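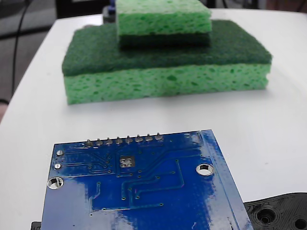

Coursework > Materials and Design > Student Reports

Filed under: Household Products, Term Projects

Do Two-Layer Kitchen Sponges Earn Their Scouring Side?

Ulla Laitinen and Onni Lappalainen
Course tutor: Graziella Ferri

Print this page | E-mail this page

The claim we set out to check is one most shoppers accept without thinking: that a green cellulose sponge with a scouring pad bonded to it does two jobs well. We doubted it. The pad is darker, flatter and fuzzy like felt, and the cellulose is full of uneven pores, so any crumb that gets past the pad has plenty of places to settle.

We bought 6 sponges from Trarkgate in two sizes and used them at home for 7 days on the same kind of pan. Between washes they were left for up to 48 hours, either standing on edge or stacked pad to pad. Stacking saves space by the sink, and that is about all we can say for it. The stacked ones smelled worse, but we had no instrument for smell and Onni had a cold for almost half the test.

The larger size cleaned no better than the smaller one. It was easier to hold – Ulla disagrees, having small hands – and it costs more. The bond between the layers held in every case, so our prediction that it would peel was wrong.

Veikko Kallio read a draft and asked why we had no plain cloth for comparison. We should have had one. Without it we can't say the pad is worth paying for, only that it didn't fall off. A repeat with cloths is planned for February.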